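플레넬 (자작 로봇 팔)

플레넬(Flenel)은 공동 작업실 드루라르(Drurar)에서 만들고 있는 탁상형 로봇 팔로, 부엌 가전을 여닫는 일을 주로 시키는 자작 프로젝트다. 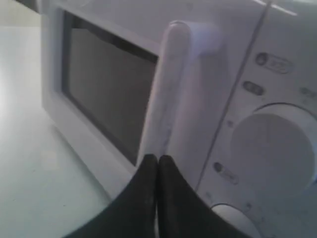
전자레인지 문손잡이 아래쪽에 손가락을 댄 플레넬. 손목 카메라 화면.

이 문서는 작업실 위키의 플레넬 항목이고, 처음부터 끝까지 제가 쓰고 있어요. 백과사전처럼 쓰라고 틀을 받아 왔는데 쓰다 보면 자꾸 수다가 되네요. 틀린 데가 보이면 토론란에 남겨 주세요. 바로 고칩니다!

개요

플레넬은 관절 여섯 개에 두 손가락 그리퍼를 단 팔입니다. 받침은 작업대에 클램프로 물려 두고, 어깨에서 손목까지 쭉 폈을 때 길이가 625mm예요. 이 길이는 멋있으라고 정한 게 아니고, 집에 있던 알루미늄 프로파일 토막을 이어 보니 딱 그렇게 나왔습니다. 나중에 도면을 다시 그릴 때도 그대로 뒀어요. 프로파일을 새로 자르기가 너무 귀찮았거든요.

하는 일은 문 여닫기, 손잡이 당기기, 다이얼 돌리기 정도입니다. 컵을 집어 옮기는 것도 되긴 하는데 그쪽은 다른 팔들이 훨씬 잘해요. 저는 문이 좋습니다. 물건 집기는 집고 나면 물건이 손을 따라오는데, 문은 경첩이 정해 준 길로만 움직이니까 팔이 거기에 맞춰 줘야 하거든요. 그 맞춰 주는 부분이 재미있어서 여기까지 왔어요.

이름

플레넬은 별 뜻이 없습니다. 첫 회로도 파일을 저장하면서 키보드에서 나온 대로 친 이름인데 펌웨어에도 폴더에도 다 박혀 버려서 못 바꿨어요. 작업실에서는 그냥 '팔'이라고 부르는 분이 더 많습니다.

역사

집 베란다에서 시작했습니다. 첫 버전은 관절이 네 개였고 취미용 서보를 썼는데, 어깨가 자기 무게를 못 이겨서 전원을 켜고 조금만 지나면 고개를 숙였어요. 서랍 하나 당기는 데 팔 전체가 부들부들 떨렸고요. 동네에서 소음 얘기가 나온 것도 그즈음이라 4월에 드루라르로 짐을 옮겼습니다.

드루라르로 온 뒤에 팔을 거의 새로 만들었어요. 어깨와 팔꿈치에는 감속비 100 대 1짜리 감속기를 넣었고, 손목은 가벼운 직결 모터로 갔습니다. 이때 전원도 따로 뺐는데 진작 할 걸 그랬어요. 모터랑 제어 보드를 한 전원에 물려 놓으면 어깨가 힘을 쓸 때마다 보드가 재시작하더라고요. 그 증상을 펌웨어 버그인 줄 알고 일주일을 뒤졌습니다 (아깝다 내 일주일).

구조

팔 뼈대는 알루미늄 프로파일, 관절 덮개와 브래킷은 출력물입니다. 출력물은 작업실 프린터로 뽑고, 힘을 받는 브래킷만 벽을 두껍게 해서 층 방향이 하중 방향과 나란하지 않게 눕혀 뽑아요. 세워서 뽑았다가 팔꿈치 브래킷이 층을 따라 쩍 갈라진 뒤로 생긴 규칙입니다.

제어 보드는 아마노(Amano)라는 이름으로 제가 따로 정리해 둔 자작 보드예요. 통신 한 줄로 관절을 전부 묶고, 각 관절의 전류값을 계속 읽어 옵니다. 이 전류값이 플레넬한테는 촉각 대신이에요. 손가락에 센서를 붙여 본 적도 있는데 선이 손목에서 자꾸 끊어져서 뗐습니다.

그리퍼

손가락은 두 개, 무광 검정입니다. 바깥쪽은 안으로 휘어든 곡선이고 끝이 서로 가까이 모여요. 살짝 좁힌 상태로 두면 끝 사이에 V자 모양의 홈이 생기는데, 저는 이 홈을 굉장히 좋아합니다. 길쭉한 세로 손잡이를 만나면 홈이 손잡이 아래쪽에 걸터앉듯 들어가거든요. 위치가 몇 밀리미터 어긋나 있어도 곡면이 알아서 가운데로 데려다 줘요. 맨 위 사진의 자세가 바로 그거고, 손가락 끝 근처에 희끗하게 긁힌 자국도 보입니다.

손가락을 여닫는 모터는 일부러 약하게 묶어 놨어요. 힘을 키우면 손잡이는 잘 잡히는데, 문이 원을 그리며 열리는 동안 손가락이 손잡이를 비틀게 됩니다. 꽉 쥐지 말고 걸고 당기는 쪽이 저는 훨씬 마음 편했어요.

손목 카메라

손목에 작은 카메라가 하나 붙어 있습니다. 늘 손가락이 화면 아래쪽에 들어오게 각도를 잡아 뒀어요. 처음에는 손가락이 화면을 가리는 게 싫어서 위로 틀어 달았는데, 그러면 손끝이 물건에 닿기 직전의 제일 중요한 구간이 하나도 안 보입니다. 지금 각도로 바꾸고 나서는 손가락 끝과 손잡이의 간격을 화면 안에서 바로 맞출 수 있게 됐어요.

해상도는 낮습니다. 가까이 붙으면 버튼에 인쇄된 글씨가 뭉개져서 못 읽어요. 글씨로 버튼을 찾는 방식은 그래서 포기했고, 둥근 다이얼이나 타원 버튼처럼 모양이 뚜렷한 것을 기준점으로 씁니다. 어두컴컴한 데서는 흰 가전이 전부 연한 회보라색으로 나와서 흰색끼리 경계가 흐려지는데, 이럴 때 제일 믿을 만한 건 문과 조작부 사이의 가늘고 어두운 틈이에요. 손잡이가 그 틈 바로 옆에 있는 모델이면 틈을 먼저 찾고 거기서 옆으로 옮겨 가면 됩니다.

전자레인지 문 열기

플레넬이 제일 오래 붙잡고 있는 과제입니다. 냉장고 문은 무겁지만 고무 패킹이 한 번 떨어지면 그다음은 순해요. 전자레인지는 걸쇠가 있어서 처음에 확 당겨야 하고, 걸쇠가 풀리는 순간 저항이 갑자기 사라집니다. 이때 팔이 계속 같은 힘으로 당기면 문이 벌컥 열리면서 본체까지 끌려와요.

제가 쓰는 순서를 적어 둡니다.

정면에서 조금 비껴 선 자세로 다가가서 문과 조작부 사이 틈을 찾습니다.
손잡이 아래쪽 높이로 손목을 내리고 손가락을 홈 모양으로 좁혀요.
손가락이 닿으면 2초 멈춥니다. 팔의 떨림이 가라앉아야 전류값을 믿을 수 있어요.
당기기 시작하고, 전류가 뚝 떨어지면 바로 힘을 낮춘 뒤 경첩을 중심으로 호를 그리며 따라갑니다.

아래쪽을 잡는 데는 이견이 있습니다. 손잡이 가운데를 당기면 문이 덜 비틀린다는 의견이 토론란에 올라와 있고, 저도 원리상 맞는 말이라고 생각해요. 다만 플레넬은 받침이 낮아서 가운데까지 올라가면 팔꿈치가 거의 다 펴지고, 그 자세에서는 당기는 힘이 확 줄어듭니다. 받침을 높이면 풀릴 문제인데 그러면 이번엔 작업대 안쪽에 손이 안 닿고요. 아직 고민 중입니다.

또 하나 골치 아픈 게 다이얼이에요. 조작부에 큰 다이얼이 튀어나와 있으면 오른쪽 손가락의 바깥 곡선이 거기 걸릴 수 있어서, 접근할 때 손목을 문 쪽으로 살짝 돌려 줘야 합니다. 각도를 고정값으로 넣어 놨더니 다른 전자레인지에서는 안 맞더라고요. 기종마다 설정 파일을 하나씩 만드는 무식한 방법으로 버티고 있어요.

소프트웨어

동작 기록과 재생은 키르크스카(Kirkska)라는 프로그램이 맡습니다. 역시 제가 짠 거고, 손으로 팔을 잡고 움직이면 그 경로를 저장했다가 전류값을 보면서 다시 따라가는 식이에요. 경로 하나에 점을 최대 3000개까지 저장합니다. 문 하나 여는 데는 그만큼 안 쓰는데, 다이얼 돌리기까지 이어서 기록하면 꽤 빠듯해요. 제한을 늘려 달라는 요청은 알고 있습니다. 보드 메모리 쪽을 손봐야 해서 미루는 중이에요!

저장 형식은 그냥 텍스트입니다. 열어서 한 줄씩 고칠 수 있는 게 저한테는 제일 중요했어요. 잘못 기록된 구간을 지우고 앞뒤를 이어 붙이는 일을 정말 자주 하거든요.

알려진 문제

손목을 끝까지 돌린 상태에서 전원을 끄면 다음에 켤 때 원점을 반대쪽으로 잡습니다. 끄기 전에 꼭 가운데로 돌려 놓으세요.
반사가 심한 조리대에서는 빛 번진 자리를 물체 가장자리로 착각할 때가 있습니다.
손가락 덮개 나사가 헐거워져요. 풀림 방지제를 발랐더니 이번에는 분해가 안 돼서, 지금은 안 바르고 가끔 조입니다.

만들어 보려는 분께

도면과 부품표는 드루라르 공용 폴더의 플레넬 항목에 있습니다. 감속기 먼저 구하고 나머지를 거기 맞추세요. 저는 거꾸로 했다가 어깨 브래킷을 세 번 다시 그렸어요. 비상 정지 버튼은 팔이 닿지 않는 쪽 작업대 모서리에 달고, 처음 켤 때는 손가락을 떼어 놓고 켜는 걸 권합니다.

같이 보기: 아마노 보드, 키르크스카, 작업실 프린터 사용법

마지막 수정: 2022년 12월 11일 일요일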